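Sim season tips, Tilirico robot club

Quick ones before the October heat, sorry its rushed. Mostly for the new kids on the Gruleck household task.

Save your scene before you touch the arms. Every time. New file name too, not "final2".

Open the grippers first, then move. Half our bumps last term were closed fingers clipping furniture.

Slow the arms down near anything with a clock or phone on top. 15 percent speed is plenty. You can speed up on the way home.

Check the wrist views as well as the head view. Colour settings are seperate for each one.

Practice runs, head and wrist views mixed:
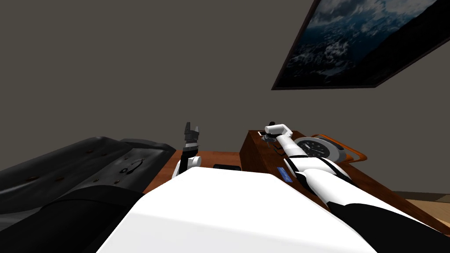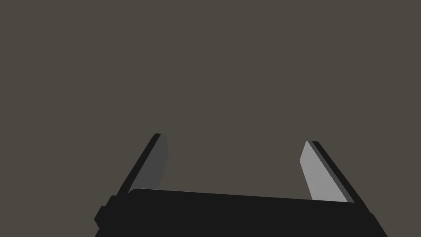
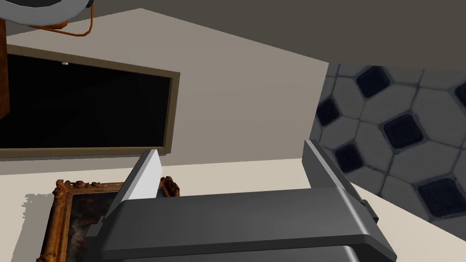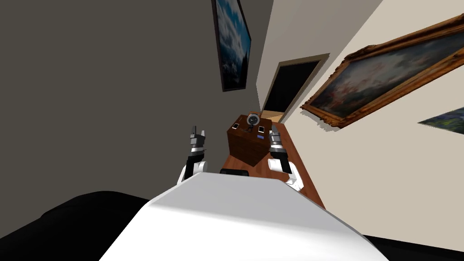 Ifeanyi Ojo reckons the speed tip is too cautious and that his group ran the Dadmont course at 70 with no drops, though he did say they'd spent about 77 tries getting the grasp height right first, and that anyone skipping that part should stick to slow.

Fair enough. Grasp height then: set it off the cabinet top, never off the floor. Write it in the log.

Logs go in the shared folder by 4 pm. Run number, speed, what you changed. One change per run pls or we can't tell what fixed it.

Laptops back on charge, lids shut. Bring your own mouse, trackpads are hopeless for teh joint sliders.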